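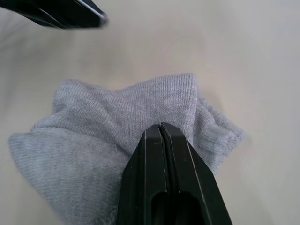
Gray knitted sock on a tabletop.

Wed 11 July
By Kenneth Strachan
Filed under: Venue News, Weddings & Parties

We're opening the upstairs ballroom at Arside, and I couldn't be happier to tell you about it! It has 1,884 square feet of floor, its own bar and its own entrance on Haque Street — so your cousin's engagement party won't get mixed up with the quinceañera downstairs.

I've been booking parties at our Plostitz building long enough to know what people ask for first, and it's always the kitchen. Yes, you can bring your own caterer. Yes, you can bring your aunt's tamales too (please save me one). The room seats up to 41 tables, and the evening rate is $1,799, with setup time and the sound system included.

Bookings open this week for dates starting in January. A deposit holds your night, and you can change the date once for free.

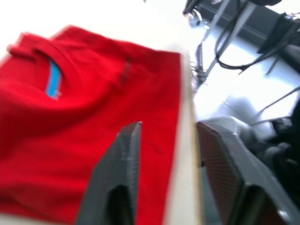
Shanthi Kodikara told me she'd wanted a room with a real dance floor on this side of town for years, and that she has already put her name down for a Saturday.

Want a look around? Call the front desk and ask for me or Nga Văn. We'll walk you through both floors, and parking behind the building is free while you're here.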